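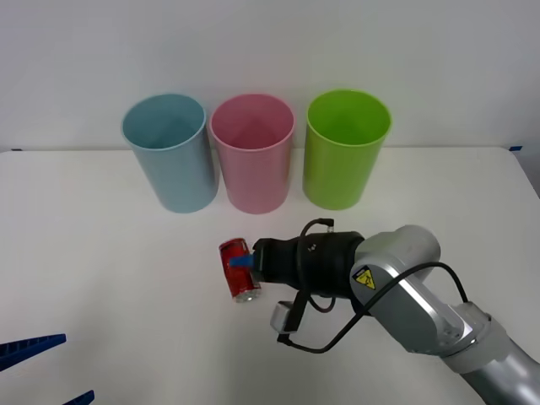 Puesta a punto del brazo derecho: pinza, cables y cámara de muñeca

Llevaba un tiempo queriendo dejar por escrito cómo tengo montada la celda de la mesa blanca, sobre todo para no tener que redescubrirlo todo cada vez que toco algo. En agosto paré el brazo derecho para una revisión larga y fui tomando notas. Las copio aquí casi como estaban, con algo más de orden.

La celda tiene dos brazos. El izquierdo lo dejé apartado y lo único que hice con él fue comprobar que arrancaba. Todo lo que sigue se refiere al derecho, que es el que más trabaja y el que más guerra me da. La tarea con la que lo pruebo es siempre la misma: recoger una lata de refresco tumbada en la mesa, con una fila de vasos de plástico detrás que no debe tocar.

Antes de empezar

Lo primero es parar el programa, bajar el brazo a la posición de reposo y cortar la alimentación en el armario. Espero 15 minutos antes de abrir nada. El manual pide menos, pero la fuente que monté es una Takton de segunda mano y tarda en descargarse.

Después hago una copia de la configuración del controlador en el ordenador de la celda y otra en un disco aparte. Esta vez la copia me salvó un par de horas, como cuento más abajo.

La pinza

La pinza es una Avex con dedos intercambiables. Las almohadillas azules las compro a Clillov en bolsas de 8. Son blandas y agarran bien el aluminio, pero se gastan por el borde delantero, y cuando eso pasa la lata gira un poco al cerrar. El giro es pequeño y en el registro no aparece como fallo, porque la pinza cierra y da señal de objeto cogido. Se nota luego, al soltar, cuando la lata queda torcida.

Para cambiar las almohadillas hay que sacar los tornillos de cada dedo, limpiar el asiento con alcohol isopropílico y dejarlo secar del todo. Una vez lo monté con el asiento todavía húmedo y la almohadilla se desplazó a media tarde. Los tornillos van apretados a mano con la llave corta, sin forzar. Con la llave larga es fácil pasarse de rosca y los insertos no se venden sueltos.

Con las almohadillas nuevas hay que volver a enseñar a la pinza el punto de cierre. En el menú del controlador está en el apartado de herramienta, no en el de movimiento, que es donde yo lo busco siempre. El cierre en vacío me dio 3160 en la cuenta del encoder. Lo apunto aquí porque la vez anterior no lo apunté y no tuve con qué comparar.

La fuerza de cierre la dejé como estaba. Las latas de prueba acaban abolladas igualmente, a base de repeticiones, y no merece la pena bajar la fuerza para alargarles la vida. Sí las cambio cuando la abolladura llega a la zona de agarre, porque entonces ya no estoy probando lo mismo.

Los cables

Esta es la parte que más tiempo me llevó. El conector de la pinza sale por arriba y el cable hace un lazo antes de volver al brazo. Ese lazo tiene que ser holgado. Si queda corto, el conector trabaja de lado cada vez que gira la muñeca y termina dando falsos contactos. Si queda demasiado largo, se puede enganchar con algo al bajar a la mesa.

El que pasa por encima del codo va suelto, en arco. Hubo una época en que lo llevaba embridado al segmento, pegado al metal, y quedaba mucho más limpio. Duró poco. Al doblar el codo del todo, la brida tiraba de la funda y acabó marcándola. Desde entonces lo dejo con margen y lo sujeto solo en los extremos.

Para comprobar el recorrido muevo el brazo a mano, sin corriente en los motores, por las posiciones extremas que usa el programa. Miro el codo cerrado, el codo abierto y la muñeca girada a los dos lados. Después lo repito con motores a velocidad mínima y la mano en la seta. Encontré un punto en el que el cable rozaba el borde de la articulación, y lo resolví dando un poco más de cable desde la base.

De paso limpié la pegatina amarilla de advertencia del codo, que tenía grasa de los dedos. Está justo donde uno apoya la mano para mover el brazo.

La cámara de muñeca

Va colgada debajo de la pinza, en un soporte negro corto, inclinada hacia la mesa. El soporte es de Zarei y lleva un solo tornillo de ajuste para el ángulo, lo que me parece poco. Con la vibración se afloja. Le puse fijador de roscas de resistencia media y de momento aguanta.

Cada vez que se toca ese tornillo hay que recalibrar la cámara respecto a la pinza. Uso una plantilla impresa sobre la mesa y un programa que lleva el brazo por una serie de posturas y toma una imagen en cada una. Conviene retirar antes los vasos y la lata para que no tapen nada.

En la primera calibración me salió un error absurdo. Pensé que la plantilla estaba mal impresa y la repetí. El problema era otro: al actualizar el controlador se había perdido la definición de la herramienta y el brazo creía que no llevaba pinza. Restauré la copia y la segunda calibración salió bien.

La mesa

Las marcas de cinta azul del borde trasero son mis referencias de posición. Si alguien mueve la mesa, se nota enseguida al volver a medir desde ellas. El tablero es mate, y eso ayuda a la cámara, porque con la mesa anterior tenía reflejos por la tarde.

Los vasos van al fondo y la lata delante. Uso vasos de colores distintos para identificarlos rápido en las imágenes cuando reviso un ciclo que ha salido mal.

Prueba final

Terminada la revisión, lancé 400 ciclos a velocidad reducida: bajar, cerrar sobre la lata, levantar, soltar. Los primeros los vi enteros, de pie al lado. Hubo dos paradas, las dos por exceso de par al bajar con la lata mal colocada, y ninguna por cable. Después subí a la velocidad normal y dejé el registro abierto hasta última hora.

Queda pendiente cambiar el conector de la pinza por uno acodado, que permitiría recoger el lazo de arriba. Lo tengo pedido. También quiero revisar el brazo izquierdo con el mismo procedimiento, empezando por el par de apriete de la base, que no he comprobado desde el montaje.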